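Hand-Held Gripper Build: Project Report
Tania Patwary, with Iresha Munasinghe and Shamim Marwat

4. Building the tool

We did nearly all of the assembly in the Nedwood shared workshop, and it was the best part of the term! Each finger has an outer arm and an upright inner link, so the pads stay facing one another as they close. Our first set of links (version 2 in the log) bound up halfway through the travel. Shamim reamed the pivot holes by hand and the difference was huge, you could feel it straight away.

The arms got triangular cut-outs to save weight. We also went through 5 pad shapes before settling on the one Iresha drew, and I still love how it came out.

5. Handling fruit

Fruit was our favourite test by far: small, round, a bit slippery and every piece a different size. We set up on a table at home with a flowered cloth, which gave the work a lively background.

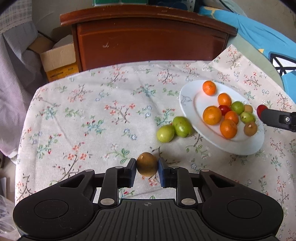 Gripping a small brown fruit, with the plate just beyond.
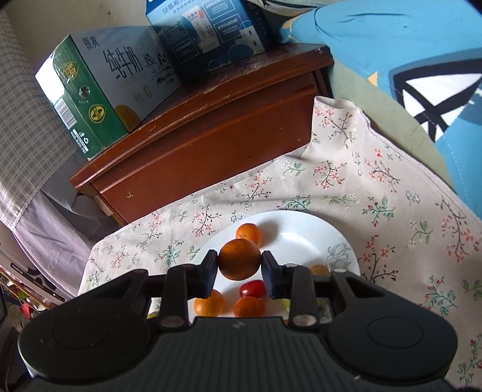
The log now holds 2,397 grips, and 71 of them are marked "redo" for one reason or another. Jahangir Herath is sorting those by fruit colour and size. Next we want softer pads and a lighter body, and Shamim is already sketching a new housing.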